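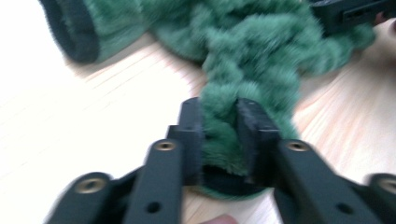 Photo: Prillenska notebook, wrist view, left as recorded

Mar 13, 2021

Mostly software today, with a bit of swearing at fur. I wanted the fold labels for the green thing sorted out before Dinesh starts the next training run, and I got maybe two thirds of the way there.

First, the segmenter. The old version of Prillenska decides that a grasp has started when the jaw width stops changing. Fine on dish towels! Hopeless on a long pile, because the jaws keep creeping as the fur squashes down, so the width never really settles and the start of the grasp lands way too late. I swapped the "stopped changing" test for a slope threshold over a short window (5 samples, which is a guess I'll have to defend later) and reran the episodes I'd marked by hand. The starts now land close to my marks on all but 2 of them. Both bad ones have a quick regrasp in the middle, where the window smears the open and the close together. Nigel thinks we should go to a proper two-state filter and stop fiddling. He's probably right, but I want to see how far the dumb thing goes first.

Second, the wrist masks. The mask model was trained on flat, smooth cloth and it has no idea what to do with tufts. It keeps cutting little islands out of the pile wherever there's a shadow, and it drops the dark lining completely, so to the planner the garment has a hole exactly where I'd like it to be thinking about an opening. I tried closing the mask with a bigger kernel and that just glued the cloth to the gripper pads. Went back to the small kernel and added a second class for lining. I only labeled 30 images for it (my wrist gave out before my patience did), and even that made a visible difference on the cuff. More labels tomorrow if Finlay will take half.

Then I lost most of an hour to poses. The tracked pose for the right gripper was flipping whenever the marker plate got tilted, and the flips went straight through the smoother into the action labels, so for a few steps the demo says "rotate the wrist all the way over and back." No policy should be asked to learn that. What I did:

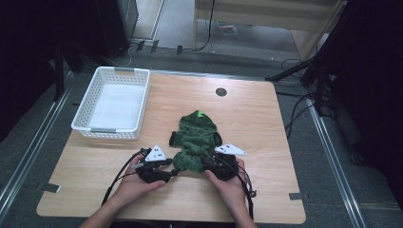

reject any single-step rotation above a limit, hold the last good pose, and write a flag so we can see later how often it fires. If the flag stays up for more than 3 steps in a row the episode goes in the review pile and doesn't get exported. I also made the left and right sides use the same code path, which they didn't before — Howard had patched the left one back in December and the patch never made it across. No harm done, but Howard, please, merge your things.

Keith asked whether the head view is worth keeping as an input or whether we only use it for checking. My feeling is keep it. The wrist views are wonderful for the pinch itself, but once the cloth is bunched up between the pads they tell you next to nothing about which way the garment is facing. From above you get the hood and that bright green tag, and the tag is a gift. I hacked together a color blob detector for it in ten minutes and it gives a better heading than the learned keypoints do. Before anybody gets excited: it won't carry over to clothes without a tag, so I'm using it only to check the keypoint output.
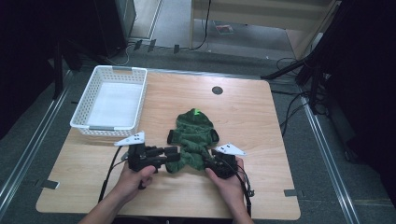 Head view, both grippers on the lower part, hood toward the far edge.

The planner side is still the weak spot. When the lower part is gathered up, the shape estimate collapses into one lump and the planner proposes a regrasp at the center of it, every single time. I'd like it to prefer points along the outline, so I added a cost for distance from the mask boundary. With the weight low it does nothing, with the weight high it goes for the tabs on the sides and would happily try to pick the thing up by those. Somewhere in between there must be a sane number, but I ran out of day.

Left to do:
sweep the boundary weight overnight on the Tunstall machine
fix the regrasp smear, or give in and write Nigel's filter
more lining labels
check that the export still skips flagged episodes after the merge
ask Dinesh which jaw width units he's expecting, his loader and mine disagree

The branch is called fur-slope. It runs, but don't export anything from it yet.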